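# About the Flunlow Robotics Club

After-school club at Uvstead, open to anyone in grades 8 through 12. No tryouts, no experience needed, bring a laptop if you have one (we have spares, mostly slow). We meet in the computer lab at 3:30 and go until the late bus.

We started out building wheeled robots from kits. Then storage got tight, motors got expensive, and half the club wanted to write code anyway. So now most of what we do is simulation. One arm, one table, a bunch of household stuff to pick up and put down. Everybody writes their own controller and runs it on the same layout.
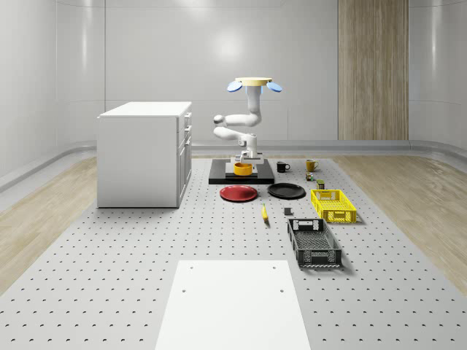
New members get the Fairweather starter project first. It's a short script, you change the numbers and see where the arm goes. Takes two or three meetings. After that you pick a team. Right now teams are:

- **Motion** - paths, speed, not hitting things
- **Grasping** - where to grab and how hard
- **Scoring** - writes the checker that decides if a run counts. Needs people!!
- **Writeups** - the notebook, the web page, this page

You can switch teams whenever. Most people do at least once.

## The Jevinton Challenge

Our big thing every year. It's a simulation-only contest between schools, held in November, and each team gets 40 runs with there best controller. Last season we finished with 676 points, which was our best so far and still not enough for the finals. Lost most of it on timeouts. We're working on that.

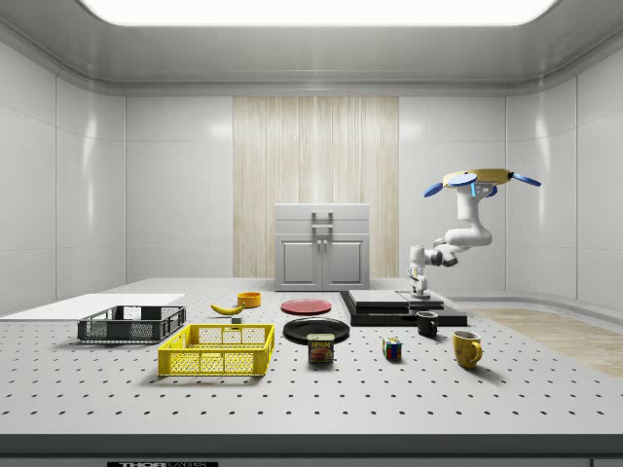 Practice tasks come out of a shared list and anybody can add one. Rule is you have to write it in one plain sentence, so the rest of us can tell what you want before reading your code. "Put the banana in the yellow crate" is a fine first task, and the two mugs are good for people who want to fight with handles. Stuff with flat sides like the SPAM can is where Grasping usually starts. If your task needs more than one sentence, split it into two tasks.

We've logged 3949 practice runs since we began keeping the spreadsheet. A lot of those are failures and we keep them on purpose, Motion team goes back through them before every contest. Please fill in the notes colum. "didnt work" is not a note.

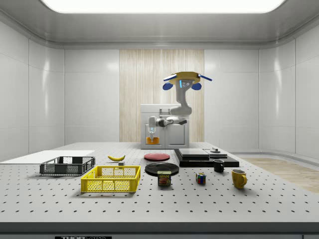
*Gripper over the small orange cup, plates and crates out front.*

## Joining

Come to any meeting or leave a note at the Uvstead front office. Dues are $5 for the year, covers snacks and the contest entry. If that's a problem just tell us and it's waived, no forms.

Parents: the late bus leaves at 5:15, pickup is by the gym doors. Contest days run longer, we send the schedule home ahead of time.

Old laptops with working chargers always welcome. Drop them at the lab.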